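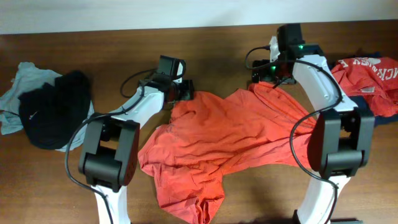 Week 2 handout: Folding a garment on a table

Household Textiles, Treloar Centre, Kakville
Notes by Alby Partington, revised 5 August 2020

Welcome back, everyone, and thank you for being so patient with the heater last week. We're moving on from sorting to folding, and I'd like us to spend a good long while on the part most of us rush, the spreading out. I folded for years on the end of a bed (my mother did too, and her piles leaned like anything) before I came round to using a table.

Starting from a rumple

A garment seldom lands on the table flat. The red one at the top of these notes is a very ordinary starting point: spread out, yes, but with long creases running across the body and a narrower part crumpled up towards the near edge. The top has a dip in the middle where the cloth on either side is raised. If you folded it like that, every one of those creases would go into the pile with it.

Working order

Find the two upper corners first and leave the middle alone for now. Lift both a little, draw them gently apart until the dip between them straightens, and lay them down again. Don't tug! Knits in particular will grow on you, and a stretched shoulder is a miserable thing to put right.

Next, smooth from the centre out to the sides with a flat palm. Long sideways creases usually let go if you take hold of the bottom edge and ease it towards you, then go over the cloth once more.

Leave the narrow or bunched parts until last. Open them right out, even if they hang over the table for a minute, and check for a folded end tucked underneath. I missed one of those in January and carried a very odd lump about in my suitcase all the way to my sister's place.

Only then make your folds, sides in first and bottom up to meet the top.

For your practice at home

Please bring one garment in a plain colour next time, as creases are so much easier to see without a pattern. Long sleeves are welcome if you're feeling brave. The reading is the Irnico booklet, shelf number 406 in the library, and the chapter on knits is the one to start with.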